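HOSP 113: Small Kitchens and Shared Refreshment Areas
Handout 4: The bottled tea table, the appliance beside it, and the floor nobody budgets for
Prepared by Viktória Hegedűs

Read this before the tutorial. Bring a pen and at least one objection.

1. What we are looking at

Most of you will end up looking after a drinks corner at some point, whatever your job title says. It will be in a staff room, a clinic, a community hall or the back of an office. It will have a table, something cold or something that vends, and a supply of bottles. Someone will have sold your employer a "refreshment solution" to go with it. The supplier guides set for this week (Rokura and Trelix) both claim that a well-planned corner pays for itself. Neither guide says how that was worked out, and I would like you to notice that before you quote either one in an assignment.

Our case this week is a plain one: a white table beside a grey appliance, bottled tea, a hard floor and a ridged mat. I chose it for being plain. The guides are full of timber shelving and pendant lights, and you will learn very little about storage from a pendant light.

2. Bottles on the table

Start with where a bottle gets put down. People set drinks near the edge closest to them, whatever the layout plan says. The Trelix guide recommends a "serving zone" in the centre of the table, marked with a coloured tray. I have watched trays like that in use, and they fill up with mail.

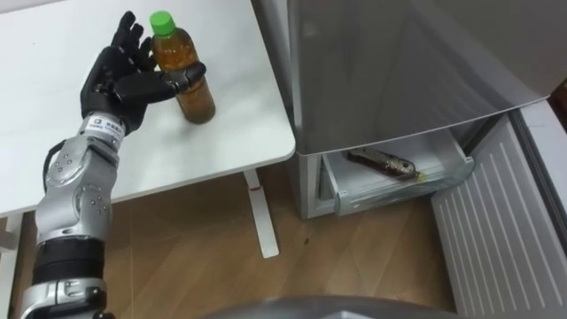

A tall plastic bottle with a narrow base doesn't need much of a knock, and a full one goes over with more weight behind it. A fair working rule is a hand's width in from any edge. I can't give you a study for that figure. It is a habit from years of wiping up, and you should treat it as one.

Clear bottles do have one real advantage, in that you can check the level without picking anything up. Be careful how far you take this. Seeing that a bottle is full tells you nothing about when it was opened, or whether it was. Tea is a poor drink to judge by eye in any case, as the colour varies so much from one kind to another.

3. Cap colours

The Rokura guide gives a whole page to sorting by cap colour. The idea is that users learn green for one drink and yellow for another, and restocking becomes quicker. It may work where one person does all the restocking. My doubts are these:

Cap colours belong to the bottler, who can change them without telling you.

Two brown teas with different caps may be sweetened and unsweetened, or two brands of the same thing. A cap won't settle it. Read the label.

Some users can't tell the colours apart, and the guide never mentions them.

If you do sort by cap, put the rows front to back with a gap between them. A bottle standing behind another one gets forgotten. When all you can see of the rear bottle is the cap, you are relying on the very thing I have just told you not to trust.

4. The table and its neighbour

A table pushed close to an appliance makes a narrow space that is awkward to clean. Check three measurements on site: the gap at the corner, the swing of any door, and the clearance for any lower drawer or compartment. Do it with the door open. The brochure drawing will have the door closed.

Rounded table corners are worth having where people turn with a bottle in hand. Slim straight legs are easy to mop around. I would put both ahead of the surface finish, on which Thygesen's catalogue spends 20 pages. A matte white top shows scuffs. So does nearly everything else, and at least on white you can find the sticky patch.

The floor in front of the appliance matters more than any of this. Ridged matting gives some grip, and the ribs also hold crumbs and spilled sugar, so it has to be lifted and washed underneath. Wood-look flooring hides grit very well, which the people selling it list as a benefit. Scraps of paper show up on it at once; small dark specks don't. Get down low and look along the floor towards the light.

Door reminders deserve a sceptical look too. Written notes of the "close door" sort turn up on doors, on walls and even underfoot, and I have yet to see good evidence that any of them gets a door closed. A note on the floor is also the first thing the mop takes off.
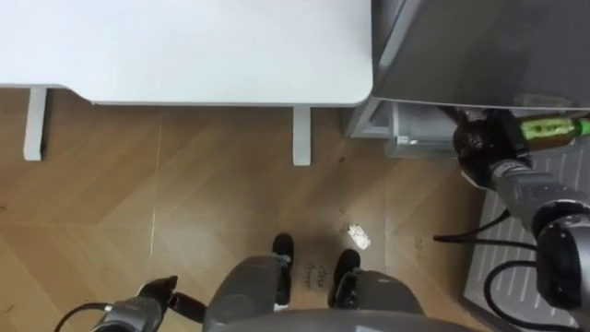 5. Handling

The usual advice is to carry a bottle upright, by the body, one per hand. The upright part is sound for anything opened. For a sealed bottle going into a low compartment it is often impractical, and bottles get held sideways whatever the poster says. Write your instructions for what people will do.

For a bottle standing on the table, hold it below the shoulder where you can. The cap is a poor handle, and a loose one comes away in your fingers. A thumb across the front and the fingers behind gives a steady hold on most drink bottles.

Rostell sells moulded bottle stands meant to stop tipping. Our department bought a set in July. They fit one brand.
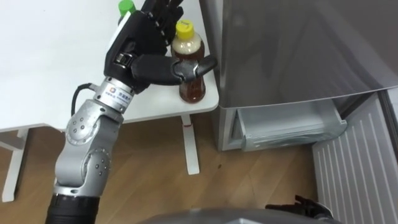
6. For the tutorial

Choose a drinks corner you use yourself and write 37 lines on it, no more. Sketch the table, the appliance and the mat, with distances in centimetres. Mark where bottles are put down over one lunch hour, then compare that with where the owner thinks they go.

Pick one claim from either supplier guide and say what you would need to see before you believed it. "It sounds reasonable" will be handed back.

Late sketches go in the tray outside my office, under the mail.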